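Laundry Day at the Robot Lab
8 min read

I have a confession to make before we get going. I hate putting laundry away. Washing it, fine, I push a button. It's the picking up and the carrying and the deciding what goes where that gets me every time. So when Sveva Ferraro invited me to come see what her team at Wernetik has been doing with a two-armed robot, a bed and some clothes, I was in the car before I'd finished my coffee!

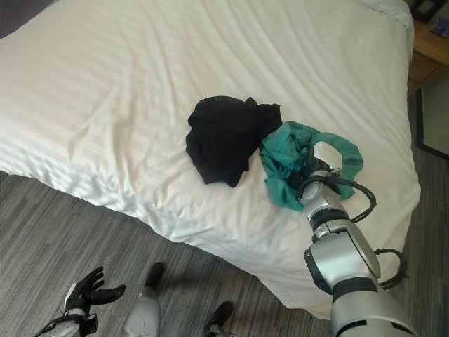
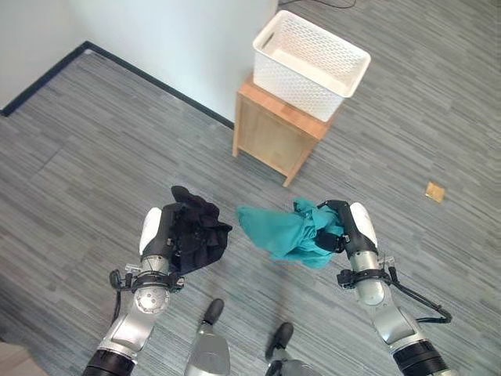

Black garment, teal garment, and a very patient pair of arms. The bed is in the first picture, the basket in the second.

The project is called Tornby, and what it's about is a lot narrower than "robot does laundry," which is how I'd been describing it to my friends. Ferraro's question is this: when you teach a robot to handle clothes, should every lesson start from a nice tidy beginning? Or can you learn more by starting in the middle, with cloth already bunched up in a hand and the job half done?

Most of the lessons these machines learn from are recordings. A person steers the arms through a chore, start to finish, and the software studies what the cameras saw and how the joints moved. Do it enough and the robot starts to get the idea. The trouble (and I saw plenty of it) is that a shirt never lands the same way twice. A coffee mug is a coffee mug whichever way you turn it. A shirt is a lump, then a sausage, then a kind of flag.

"If it has only ever seen things going well, it has no clue what to do when the sleeve slides out," Ferraro told me. "It just carries on, very proudly, holding air."

So the team made what they call mid-task lessons. They took 195 recordings of the whole chore and then cut in a second batch that begins at awkward spots. One gripper has cloth and the other doesn't. Both have cloth and the pieces are close enough to snag. A garment has been grabbed by a hem and is dangling so low it might get stepped on. The person steering has to get out of the mess, and the robot gets to learn the getting out.

Then comes the test, and I got to sit through a good chunk of one. Two versions of the software take turns, one raised on tidy lessons only and one on the mix. They use the same room and the same clothes, and the people scoring don't know which version is running. I tried guessing and was wrong so often that I stopped writing it down.

The score sheet is blunt. Did it let go in the right place? If it dropped something, did it go back for it? That second line is where the mixed version pulls ahead. In the last round before my visit, it went back for a dropped garment in eight tries where the tidy version simply moved on. On plain, easy pickups the two came out even, and Ferraro was a little glum about that. She'd hoped the mixed lessons would help across the board.

There's also a cost. The mixed version is slower. It hesitates, it re-grips, it fusses, and on a thin slippery fabric it can get stuck in a loop of letting go and grabbing again. I found this very relatable, but it's a real problem, and the team spent most of July on it without a fix they like. Their next idea is to add lessons that show when a grip is good enough to leave alone.

A second group over at Ogola is going to rerun the whole thing with its own clothes and its own people doing the steering. Ferraro wants that badly. Her worry is that her crew all learned to steer from each other and have picked up the same habits, and that the robot has learned those habits instead of learning about cloth.

I asked when I could have one at home. She laughed for a while and then asked me how many socks I own.

COMMENTS

cunham_kid: Can it find the other sock though? I'd pay for that part alone.

Pat in the valley: Really liked the bit about scoring without knowing which version is running. Would love to see the numbers on the slippery fabric when they have them.

mopandbucket: My grandmother's house was built in 1933 and has stairs like a ladder. Wake me up when it can carry a full basket down those.

Dee R.: "Holding air very proudly" is my whole household on a school morning.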